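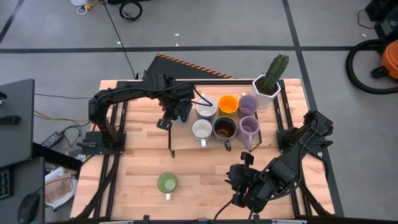

Page last changed: June, 4:15 p.m.

3.2 Mug storage on open racks

Figure 3. Mugs on a low wooden rack with black metal end frames, in two rows of three, with one green mug standing on the open worktop in front.

The second part of the study deals with mugs. Plates and bowls, covered in Section 3.1, stack without much thought, and people in the same household tend to stack them the same way. Mugs have handles, and the handle decides how much room a mug needs and how easy it is to pick up again. We wanted to know how people place mugs on an open rack when they are given no instructions, and how the result affects the next person who reaches for one.

The rack used throughout is the low type shown in Figure 3. Each session began with the mugs on the worktop and ended when the participant said the rack was finished. The mugs were deliberately mixed. We avoided a matching set, as a pilot run with the Trarnby set had shown that people line up identical mugs almost without exception, and few kitchens we visited for the pilot had a matching set in daily use.

In total, 30 participants took part and 986 placements were coded. A placement was counted when a mug was set down and released. Moving a mug that already stood on the rack counted as a new placement. Lucian Grecu and Sorin Chiriac coded handle direction separately, using four classes: front, back, left and right. Diagonal handles were assigned to the nearer class. The coders disagreed on 13 placements, most of them diagonal, and these were settled by discussion.

Figure 3 gives an idea of how much handle direction can vary within one small group. Handles in the front row point forward, and the second purple mug has its handle hanging over the front edge of the rack. In the back row the handle of the gray-blue mug is turned toward the back, and that of the orange-yellow mug points up and to the right. We call this pattern "split": front-row handles toward the user, back-row handles away or to the side. It can be compared with the "uniform" pattern, in which all handles share one direction, and with the "mixed" pattern, in which no rule could be found.

Color played a smaller part than we had expected. The two purple mugs in the figure both stand at the right end, one behind the other, but pairs of similar color were just as often separated. Several participants said afterward that they had thought about size and handles and had not paid attention to color at all. One participant grouped dark mugs in front — she told us she used those for coffee and wanted them close.

A mug on the worktop, like the green one in the figure, was coded as "off rack" and left out of the handle counts. Off-rack mugs are still of interest. In the interviews, people described keeping one mug out through the day and putting it away in the evening, if at all. We return to this in Section 4, where the household visits are discussed.

The position of the rack was not varied. Other objects on the worktop, such as the potted cactus behind the right end of the rack in Figure 3, may affect how freely people reach into the back row, and we did not control for this. The taller Sallus rack was tested in a short follow-up and is reported in the appendix. Its back row is raised, so back-row handles are easier to reach and the split pattern has less to offer.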